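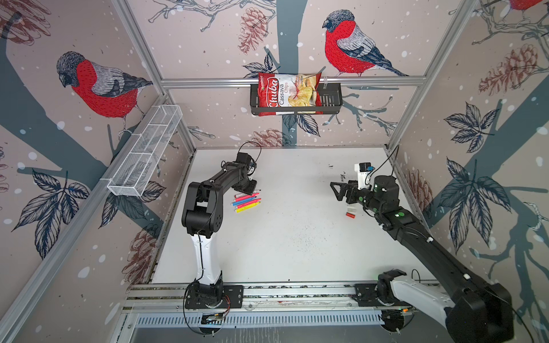 White tabletop and bullfinch wallpaper.

To: Fudex Beverage List
Subject: Re: Syrup storage

Members are reminded that rhubarb syrup for the April tasting must be kept refrigerated.

A member at Erkov wrote:
> Our batch made 14 bottles. May we use
> the Vernier recipe, with 185 grams of
> sugar, and serve it over ice?

The recipe is approved – please strain it twice. 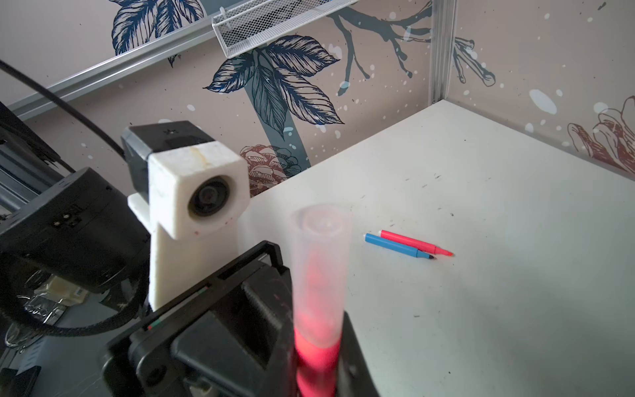 Serving

Pour 40 milliliters per glass and top with soda water. Yagi will supply six pitchers. Requests for additional ice should be sent to this list.
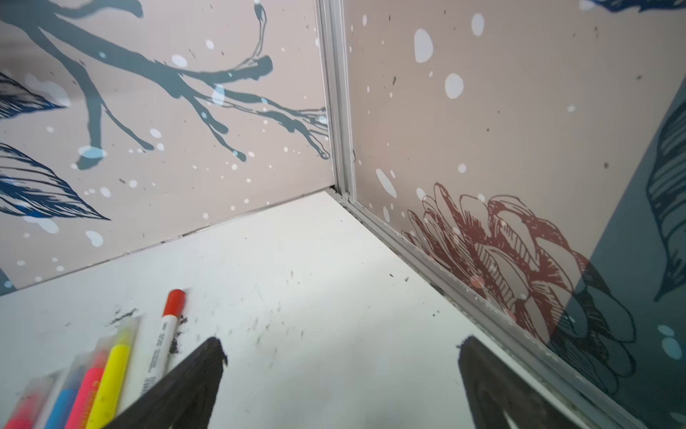
Highlighters and a marker with an orange-red cap.

Fudex Tasting Office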